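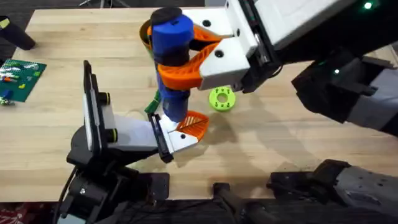 *Blue cylinder with a black cap, orange fingers around it, over a light wooden table.*

**Skodwood growth zone: is anyone else reading the actual agreement?**

**millpond_jan** wrote:

2020-08-26

OK so I finally sat down with the county's draft for the Skodwood growth zone and I have questions. The short version is that Grukari gets a 10-year property tax abatement on the old rail yard, the town gives up zoning review inside the zone, and in return we get "a target of" 656 jobs. A target! I went through it twice looking for what happens if they miss it and all I found was a line saying the parties will meet to discuss.

I'm not against building something there. It's been weeds since I was in high school. But giving up zoning review bothers me way more than the tax part, and the flyer that came in the mail doesn't mention it at all.

---

**tallgrass77** wrote:

I read it too and I'm a lot less worried than you are. Right now the town gets next to nothing from that land. Forgoing taxes on a building that doesn't exist isn't costing us a dime. If it fills up even halfway I'll be happy, my kids both moved to Drenum for work and I'd like to see them more than twice a year.

---

**pete_on_route_9** wrote:

@tallgrass77 it costs us the road, the water main and the extra fire coverage. Page 31. The town pays for all of that up front and the abatement means we don't see anything back until it runs out. My street has been waiting for a new water main for longer than I've lived on it, so forgive me if I'm a little sour about who gets one first.

---

**tallgrass77** wrote:

The state covers 40 percent of the road. Also page 31, two paragraphs down.

---

**pete_on_route_9** wrote:

And who covers the rest? Us. I can read two paragraphs down.

---

**bluestem_and_rye** wrote:

Can I come at this from a different side? We keep talking as if the only choice is Grukari or weeds. The Dwivedi plan had small lots, a few apartments, and the creek opened back up, and the town kept its say over all of it. It would have grown slower, sure. I was at those meetings and people liked it! Then the county came along with the zone money and the whole thing went in a drawer.

I guess I'm just tired of growth being the only thing we measure. We lost the orchard for the last big project and traffic on Mill Road is terrible now. Nobody put a price on either of those.

---

**tallgrass77** wrote:

The Dwivedi plan had no funding. Zero. It was a nice drawing. I liked the creek too but somebody has to pay for a creek.

---

**bluestem_and_rye** wrote:

It had no funding because the county wouldn't let us keep our share of the sales tax, and that's kind of my whole point about who gets to decide things around here. Give the town that money for five years and see what it does with it.

---

**hank_the_heron** wrote:

New here, moved from Drenum two years ago. We had one of these zones. In fairness, the jobs did come, more or less, and the place I worked was fine. What I didn't like was a truck depot going in behind the elementary school and the town having no way to say anything about it, because it was inside the line. So I'm with millpond_jan. Take the abatement if you want, but hang on to the zoning review with both hands.

---

**millpond_jan** wrote:

@hank_the_heron thank you, this is exactly what I was trying to find out. Do you remember if Drenum could change the terms later on, or was it locked in?

---

**hank_the_heron** wrote:

Locked until it expired, as far as I know. They did get a noise rule added but only because the company agreed to it.

---

**pete_on_route_9** wrote:

If we get 1000 signatures before the vote in October, the town has to hold a separate public hearing on it. That's in the charter, I looked it up last night. I've got petition sheets at my place and can drop some off if anyone wants to take them around the neighborhood.

---

**tallgrass77** wrote:

I'll sign for a hearing. I'm still voting yes. And I'd want the jobs number made into a requirement, jan is right about that part, "meet to discuss" is pretty weak.

---

**millpond_jan** wrote:

I'll take that! Pete, I can do Mill Road and everything down to the creek, just message me where to pick up the sheets. I'm also going to email the town clerk and ask for the map with the exact zone boundary, the one in the draft is so blurry I can't tell which side of the line the ball field is on.

---

**bluestem_and_rye** wrote:

The ball field is inside. I asked.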